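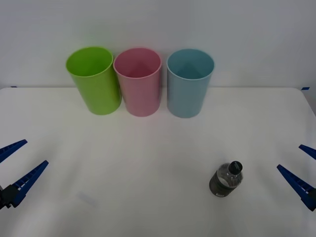 흰 작업대 위의 양팔 로봇. 뒤쪽에 컵 세 개, 오른쪽 앞에 눕혀 놓은 작은 병이 있다.

[기고] 로봇 정비 예산은 왜 늘 손끝에서 깎이나

자동화 설비를 들이는 회사의 견적서를 여러 번 봤다. 팔과 제어기, 소프트웨어 항목은 길고 자세하다. 손가락은 대개 소모품 항목에 한 줄로 들어가 있다. 작업대는 아예 없는 경우도 많다. 나는 이 순서가 거꾸로 됐다고 생각한다. 설비가 서는 원인을 정비 일지에서 찾아보면 팔 자체의 고장은 드물고, 손가락과 작업대와 카메라에서 생긴 작은 어긋남이 대부분이다.

내가 맡고 있는 양팔 셀은 우리끼리 아카우(Akau)라고 부른다. 하는 일은 단순하다. 작은 음료병과 플라스틱 컵을 집고, 세우고, 옮긴다. 지난해 8월부터 정비 일지를 따로 적기 시작했고 지금까지 394건이 쌓였다. 그중 245건이 손가락 교체, 손목 카메라 점검, 작업대 위치 확인에 관한 것이다. 모터나 감속기를 열어 본 기록은 5건이다.

이 숫자를 회의에서 보여 주면 돌아오는 말이 있다. 손가락은 싸니까 망가지면 갈면 된다는 것이다. 값만 보면 맞는 말이다. 문제는 가는 데 드는 시간과, 갈고 난 뒤의 확인이다. 손가락을 바꾸면 끝의 위치가 조금 달라진다. 그 차이를 확인하지 않고 바로 돌리면 병의 어깨를 잡아야 할 손가락이 뚜껑을 건드린다. 병이 넘어지고, 사람이 들어가 세우고, 다시 시작한다. 일지에는 '파지 실패'라고 적히고, 며칠 뒤에는 누군가 소프트웨어를 의심한다.

우리 셀의 교체 절차는 이렇다. 전원을 내리고 잠금을 건다. 손가락 두 개를 한 벌로 뺀다. 한쪽만 닳았어도 한 벌로 간다. 브래킷의 접촉면을 마른 천으로 닦고, 새 손가락을 끼운 다음 나사를 번갈아 조인다. 한쪽을 끝까지 조인 뒤 다른 쪽을 조이면 손가락이 틀어진다. 그다음 빈손으로 10회 여닫으면서 양쪽 끝이 같은 높이에서 만나는지 본다. 여기까지는 어느 현장이나 비슷할 것이다.

차이는 그 뒤에 난다. 우리는 병을 작업대에 세워 놓고 손목 카메라 화면을 연다. 손가락이 화면 좌우 아래쪽에 제대로 들어오는지, 벌린 상태에서 병이 그 사이에 놓이는지를 눈으로 본다. 투명한 병은 조명에 따라 윤곽이 사라지므로 뚜껑과 어깨가 구별되는지도 확인한다. 이 확인을 빼먹은 날은 오후에 거의 반드시 표가 난다.
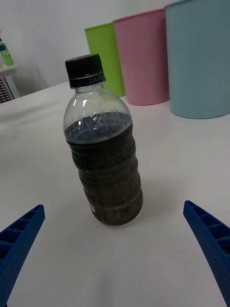 격자 모양으로 속을 비운 손가락에 대해서는 따로 적어 둘 것이 있다. 우리가 쓰는 것은 가볍고 만들기 쉽지만 칸마다 먼지가 낀다. 압축 공기로 불면 먼지가 브래킷 쪽으로 밀려 들어가기 때문에 나는 부드러운 솔을 쓴다. 칸 사이의 얇은 살에 하얗게 뜬 자국이 보이면 아직 부러지지 않았어도 뺀다. 예전에 일하던 라르너(Rarner)에서는 부러질 때까지 썼다. 그쪽이 한 벌당 비용은 낮았지만, 부러지는 시점을 고를 수 없었다.

작업대도 정비 대상이다. 우리는 뒤쪽 가장자리에 파란 테이프를 붙여 모서리의 기준으로 삼는다. 테이프가 떨어지면 같은 자리에 대충 다시 붙이는 사람이 있는데, 그렇게 하면 기준이 기준이 아니게 된다. 자로 재서 붙이고 일지에 적어야 한다. 흰 덮개도 마찬가지다. 당겨서 펴지 않으면 주름이 생기고, 주름 위에 세운 병은 조금 기운다. 사람 눈에는 별것 아닌 기울기라도 손가락이 닫힐 때는 영향을 준다.

반론도 들었다. 동료 루벤 바커르는 이런 확인을 사람이 매번 할 것이 아니라 자동 보정에 맡겨야 한다고 본다. 손가락을 갈 때마다 로봇이 스스로 기준점을 찍고 차이를 계산하면 된다는 주장이다. 나도 자동 보정을 쓴다. 다만 자동 보정은 테이프가 제자리에 붙어 있다는 전제에서 돌아간다. 전제가 틀리면 보정값도 틀리고, 프로그램은 정상 종료했다고 표시한다. 틀린 값이 조용히 저장되는 쪽이 눈에 보이는 고장보다 찾기 어렵다.

글레니스 옴스비의 지적은 더 따끔했다. 절차가 길면 교대 인원이 건너뛴다는 것이다. 이 말은 받아들였다. 그래서 점검표를 한 장으로 줄였고, 덮개 청소는 교체 절차에서 떼어 내 주간 점검으로 옮겼다. 줄인 뒤에 빠뜨리는 항목이 줄었다. 손목 카메라 확인은 줄이자는 의견이 있었지만 남겼다.

예산 이야기로 돌아가겠다. 내년도 계획에 와틱(Watik)의 새 제어기를 넣자는 안이 올라와 있다. 성능이 나은 것은 안다. 그러나 같은 계획에서 예비 손가락 수량은 깎였고, 교체 후 확인 시간은 가동 시간에 포함되지 않는다는 이유로 인정받지 못했다. 확인 시간을 인정하지 않으면 담당자는 확인을 하지 않거나, 하고도 적지 않는다. 어느 쪽이든 다음 사람은 셀의 상태를 모른 채 전원을 올리게 된다.

내 요구는 세 가지 항목을 견적서와 계획서에 따로 적으라는 것이다. 예비 손가락은 한 벌 단위로 적는다. 작업대와 기준 표시의 유지 시간을 적는다. 교체 후 확인 시간은 가동 시간의 일부로 적는다. 놀테(Nolte) 건은 아직 계약 전이니 거기서부터 적용할 수 있다. 제어기 도입은 그 항목들을 채운 뒤에 논의해도 늦지 않다.

2026년 3월 4일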